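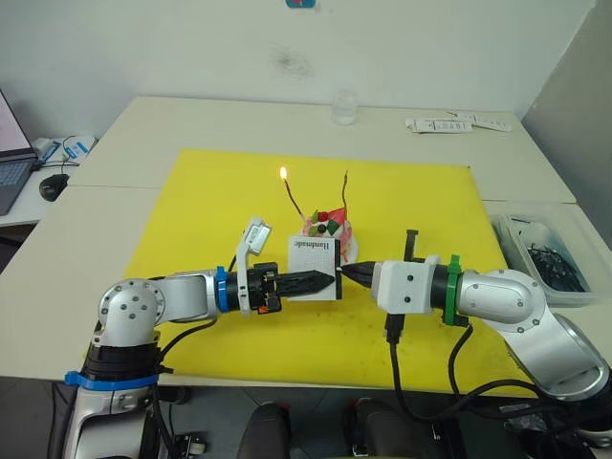
Lift top coffee table will not stay up – gas struts or new springs?

Posted by Linnea Sundqvist in Furniture and Storage

I have a lift top coffee table that I bought secondhand in August. The label under the top says Dresitz and there is a model number, 312, but no other information. The top lifts up and toward you on two metal hinges, one on each side, with a spring on each hinge.

When I got it the top would stay up at laptop height. Over the past few weeks it has started to sink as soon as I put anything on it. A coffee cup is fine. A laptop makes it drop, slowly at first and then all at once. Closing it is also rough now, and it bangs on the left side before the right side is down.

I have tightened the screws I can reach. Two on the left hinge will not bite anymore, they just turn. The table top is heavy, it looks like solid wood but could be veneer over something else. The box underneath is 4 inches deep and I keep blankets in it.

My questions are whether I can buy only the springs, whether I should change the whole hinge, and whether the kind with gas struts is better. I do not want to spend much because the table was cheap. I rent in Starnstead and have a drill and a basic screwdriver set, no clamps.

Panagiotis Kouris

Fix the two loose screws before you buy anything. If the left hinge is moving on the side panel, the two sides are not lifting together, and that gives you both of the things you describe. The spring on the left can't do its share and the top comes down crooked.

Empty the box and have someone hold the top up while you work. The springs are strong and the hinge can snap open when it comes off the wood, so keep your fingers out of the joints. I would do one side at a time and leave the other one attached.

Take out the two screws that spin. Put wood glue in the holes and pack them with toothpicks or a piece of dowel, then cut flush and leave overnight. Next day drill a small pilot hole and put the same screws back. Do not go to a longer screw unless you have measured the panel. Side panels on these tables are often thin and a long screw will come out through the face.

If the panel is particle board and has crumbled, toothpicks won't hold for long. In that case drill straight through and use a machine screw with a washer and a cap nut on the outside. It shows, but it will not pull out.

Then test with the laptop. If it still sinks, look at the springs with the top raised. Compare left and right. A stretched one will have gaps between the coils where the other one has none.

On springs only: some hinges have them hooked on and some have them riveted. Hooked ones can be replaced if you match length, thickness and outside diameter. With riveted ones you change the hinge. Always change both sides as a pair.

Gas struts close more softly but they are sold by lifting force, and you need to know what the top weighs. Too strong and the top flies up, too weak and you are back where you are now. Take the top off and stand on a bathroom scale holding it, then subtract your own weight.

Kamala Kurup

I had the same thing with a Politis table. Bought a pair of hinges online and the holes did not line up with the old ones, so measure hole to hole before you order. Mine work fine now. I went with springs, not gas.

Châu Hứa

just buy a new table, they go on sale all the time

Linnea Sundqvist

Thanks. I took the left hinge off on Friday and the panel is particle board, a bit crumbled around the lower hole but the upper one is OK. I used glue and dowel for the upper and a bolt with a cap nut for the lower. The springs are riveted, and as far as I can tell the coils look the same on both sides.

The top now comes down level and holds the laptop. It still sinks a little if I lean my arms on it – I can live with that. I will weigh the top if it gets worse.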